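Mirkwood Living open house, the furnished unit

I went along to the Mirkwood open house in January expecting to be sold something, and I was. The brochure promises "full laundry and sleeping solutions in one room," which is a long way of saying the drying rack goes next to the bed. There are 234 units planned, all due by 2036, and the furnished one is up on the second floor past the Brarnia showroom.

The guide said the bedroom had been laid out by Duangkaew, the same firm that did the lobby. The lobby has better chairs. She was keen on the wardrobe and told us twice how much it would hold. I've heard that about every wardrobe I ever bought, and I still keep my sweaters in a suitcase.
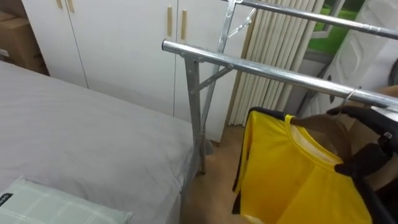

My bigger question was about wet sheets. Where does the damp go? She said the window takes care of it. Maybe in July. I dry my laundry indoors all winter and I know what my walls look like by March, so I'd want to hear that from someone who has lived there.

The folding partition is supposed to give you "two rooms in one." I have had one of those. It kept out light fairly well and kept out no noise at all.

The Mustis bedding package is 319 extra, and you can't swap it for your own and get the money off. I asked. Coffee downstairs was free and pretty good. Parking was not free. I took the price sheet home and haven't called them back.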